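Wilard to keep and repair wood floors at Clostudeo

July 2023

The owner of the Clostudeo building in Sornesano has dropped a plan to cover the wood floors in its rented rooms and will have them repaired and refinished. Work starts on the ground floor next month and is expected to take 11 weeks.

Wilard, the property company that bought the building two years ago, told tenants in a letter that all 98 rooms are included. The rooms are let to small firms, teachers, designers and a few repair shops, most of them on yearly leases. Rents will not change while the work is going on.

The first plan was to glue vinyl over everything. Wilard said in the spring that vinyl would be quicker to lay and easier to mop, and that it would make the rooms look the same from one end of the building to the other. Tenants were sent two color samples and asked to pick one. A good number of them wrote back to ask for neither.

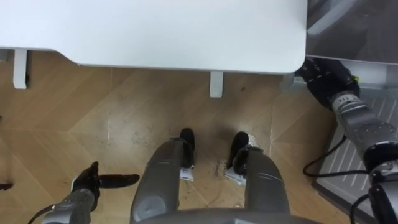

Wood laid at angles shows scuffs and dark smudges.

Madhu Semwal, who manages the building for Wilard, said the letters made the company go back and look at the costs again. Covering the floors would have meant trimming doors on every level and raising the metal strips in the hallways. Some of the doors are fire doors and cannot simply be trimmed. They would have to be replaced.

"By the time you add the doors, the saving was gone," Semwal said. "The floors are worn but they are sound. We had two rooms opened up in the spring and there was nothing wrong underneath."

The contract has gone to Sayce, a local flooring firm. Bleddyn Sayce, who owns it, said most of the rooms need a light sanding and a new coat of finish. Eight rooms on the north side have loose pieces that will be lifted and glued back down. One former print room has old ink in the wood, and Sayce said he would not promise to get all of it out.

Angled patterns take longer to sand than straight boards, he said. The grain runs in two directions, so a machine pushed along one row is cutting across the next. His crew will make a first pass on the diagonal and then finish with finer paper and a flat rotary sander. The edges are done by hand.

Tenants will be asked to clear their rooms for five days. Wilard is setting aside the old canteen as storage, and two vacant rooms on the second floor can be booked by anyone who has to keep working through it. Heavy items that cannot be moved will be worked around – the firm wants a list of those before it starts.

The schedule runs from the ground floor up, one side of the hallway at a time. A copy is posted by the mailboxes. Anyone who needs a different week should write to the building office before the end of the month. Semwal said swaps between neighbors on the same side are fine as long as the office hears of them.
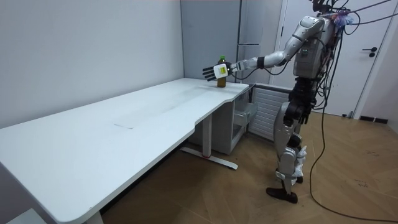 LOCAL BUSINESS | PROPERTY

Each tenant pays a refundable deposit of 800 dollars under the current lease, part of which can be held back for floor damage. That rule has caused arguments. Several people moving out last December were charged for scratches they said were there when they moved in, and the building had no record of what the floors looked like before.

Under the new arrangement, no one will be charged for marks made before the refinishing. Each room will be checked once the last coat has cured, and the tenant and the office will both sign the same sheet. Normal wear is listed on the sheet and includes light scuffs, fading near windows and small dents from furniture legs. Burns, deep gouges and stains from standing water are not normal wear.

Wilard will also hand out felt pads and a one-page care sheet. The sheet asks tenants to sweep often, use a mop that has been wrung out well, and keep a mat by the door. Steam mops are not allowed. Neither are rubber-backed rugs, which can leave a yellow mark on some finishes.

Sayce said grit does most of the harm in buildings like this one. People carry it in from the parking lot, it gets under chair wheels, and the finish wears through in the same spots every time. He has asked Wilard to put longer mats at both entrances, and the company has agreed to the one on the street side. The yard entrance has a drain in the way.

The finish is water-based and will be satin, close to what is there now. It has less smell than the oil type, though windows will be left open overnight where that can be done safely. The hallways are not part of the job. They have stone tile and were cleaned last year.

Some tenants are still unhappy about the timing. The music teachers on the third floor had asked for their rooms to be done before lessons pick up again in the fall, and the posted schedule puts them near the end. Semwal said the order may be changed for that floor, but the loose sections on the north side have to come first.

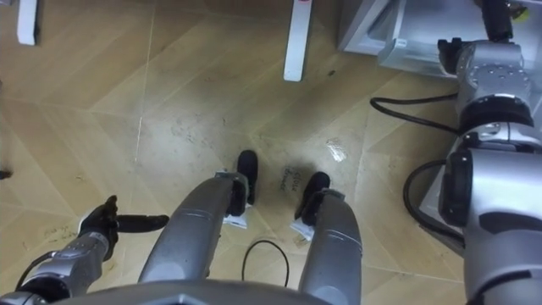
Can tenants walk in their rooms as soon as the last coat is down?
Socks are fine after one night, and shoes after two. Desks and shelves can go back at the end of the five days, but rugs and chair mats should stay off for two more weeks while the finish hardens.

Questions about storage in the canteen go to the building office on the ground floor. Keys for the two spare rooms are signed out at the same desk.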